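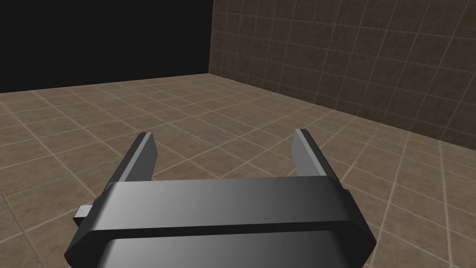 By Drivorel

Dimier is a set of simulated rooms and a training recipe for robots that see through a camera at the wrist. It is meant for groups working on getting an arm to face the right way before it reaches for anything. The rooms, the gripper model and the scripts are supplied together and run on a single workstation.

The method behind Dimier is simple. Most wrist-view training data is collected with the hand close to level, and a policy trained on it tends to lose its bearings once the wrist rolls. We collect the same paths at a range of roll angles, up to 70 degrees, and train the policy to report its roll before it picks a movement. Tiled walls and floors help here. Grout lines give the network long straight edges to work from, even when there is no furniture nearby.

In our tests at Beltitz we trained two policies on the same number of episodes, one on level data only and one on the Dimier mix. Each was then started at random in rooms it had not seen and asked to turn towards the nearest doorway. The level-only policy reached the doorway in 7 runs out of 20. The Dimier policy did so in 20 runs out of 20 at low roll, and still managed most of them at the steepest setting. Plain dark floors gave the most trouble in both cases.

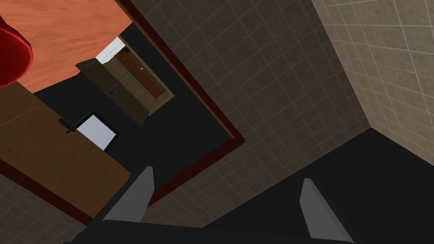

Wrist view at steep roll, with the near doorway to the left and a second one beyond it.

Looking through one doorway to another is a case worth training for. The policy has to choose the nearer opening, and an open door leaf can hide part of the room behind it. We score these starts separately - the averages look better than they should if you leave them in with the rest.

What is supplied

Room set with tiled, wooden and plain surfaces
Two-finger gripper model with separate pad surfaces
Pan, the tool that scripts camera roll and saves the paths
Trained weights for both policies
Scoring scripts and the start positions used in our tests

Known limits

Results are from simulation only. Lighting is fixed within each room. Pan does not yet handle lens distortion - this is planned for the May update.

Licences cover 2 workstations. Support requests received by noon on Friday are answered the same day.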